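Section 3. Setting up your Clendby seedling heat mat

Before you start

Thanks for choosing the Clendby, and welcome to what I hope will be a good long season of sowing. Most of this section can be done over a cup of tea, and you won't need any tools. If you've owned one of our older Uvport mats, please read it anyway – the thermostat works differently now, and the old habit of leaving the probe on top of the mat will give you cooked seedlings.

Choosing a spot

1. Find a flat, level surface indoors, near a power point and out of direct afternoon sun. A sturdy table is ideal, and so is a wide shelf in the laundry.

2. If the table has a cloth on it, fold it back so the mat can lie on the bare surface. Cloth bunches up underneath and makes warm patches, and the tomatoes on one side will be up well before the ones on the other.

3. Unroll the mat with the printed side facing up and leave it overnight to relax. It has been rolled tightly in its box, and in a cold July kitchen it can take its time. Please don't iron it, bend it backwards or put the dictionary on it while it's switched on.

CAUTION: Never fold or overlap the mat while it is plugged in. Never cut it to fit. If the cord is nicked or the surface has split, stop using it and write to us at the Clodbridge workshop.

Placing the tray and probe

4. Fill your seed tray with a fine seed-raising mix and water it well, then let it drain in the sink until it stops dripping.

5. Set the tray in the middle of the mat. Leave a small margin showing on every side, and check that the tray isn't rocking.

6. Push the probe into the mix to the depth of your seeds, in the centre of the tray. Agnese Mockus, who wrote the first version of this guide, liked to mark the depth on the probe lead with a bit of coloured tape, and I still do it her way.

7. Plug the mat into the thermostat, and the thermostat into the wall. The green light comes on when it has power, and the orange one when the mat is heating.

Setting the temperature

8. Hold the SET button until the number flashes, then use the arrows. For lettuce, peas and most of the cabbage family, 17 degrees is plenty. Capsicums and eggplants like it a good deal warmer, so go by the seed packet for those.

9. Press SET once more to save. Wait a few hours before you judge the reading, as damp mix is slow to warm and it's very tempting to keep fiddling.

NOTE: If the display shows E3, the probe has come loose. Push the plug in firmly until it clicks and the reading should come back.

Once they're up

10. When more than half the seedlings have shown themselves, turn the mat off and move the tray to your brightest windowsill. Leggy, pale stems nearly always mean too much warmth and too little light.

11. Wipe the mat with a damp cloth, let it dry and roll it up loosely for next time.

Text revised 2023-01-05 by Rosalie Tanner.

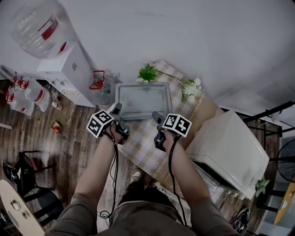 Tray at the table, with the checked cloth still on.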